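Spent Saturday morning finally sorting out the big white table and I am SO pleased with it!

First job was covering the top with brown paper. One large sheet, hardly any creases, and I can scribble notes straight on it - love that.

Bought the paper from Gutedora, 65 cm wide was too narrow so I went for the 130. Glad I did, it covers nearly everything.

Then the bins! Tried 2 colours and the light aqua won by miles. It looks so fresh against the brown.
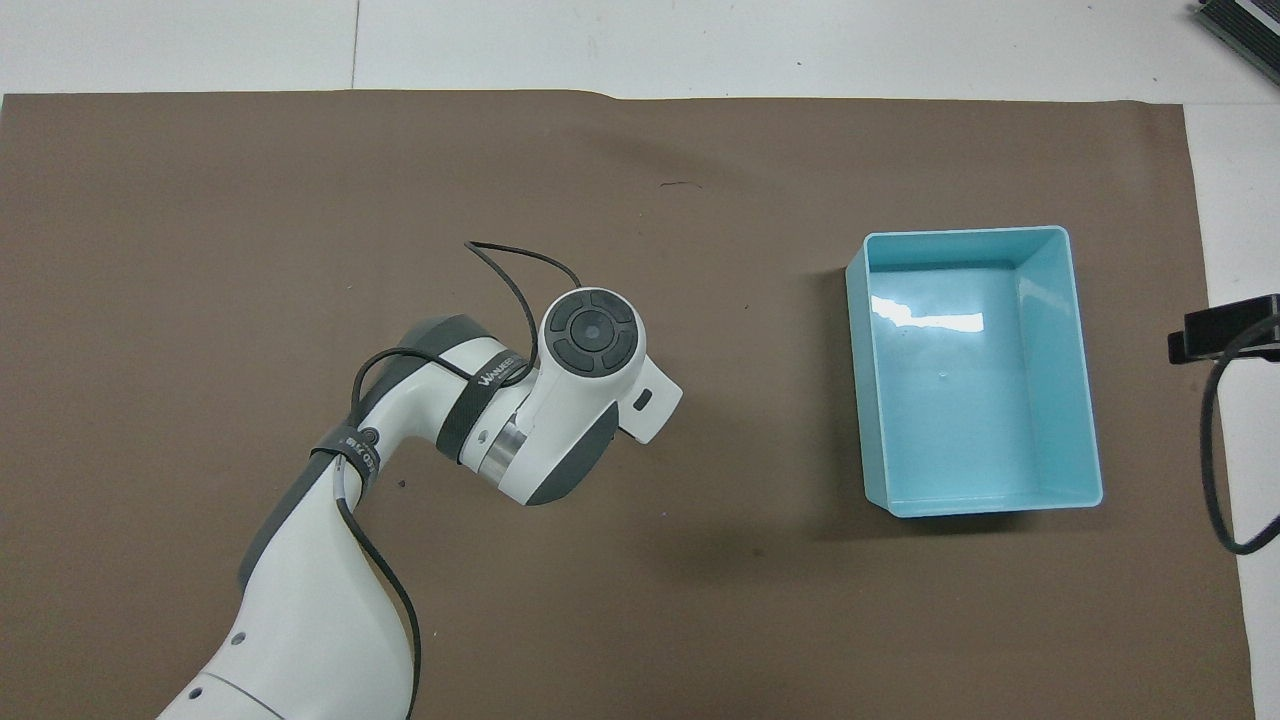

Next up is deciding what goes in it. Pens and tape, probably, or all those little bags of screws that have been living in my coat pockets.

Might get 6 more if Silville still has them in this colour - one for every shelf and a spare for the hall!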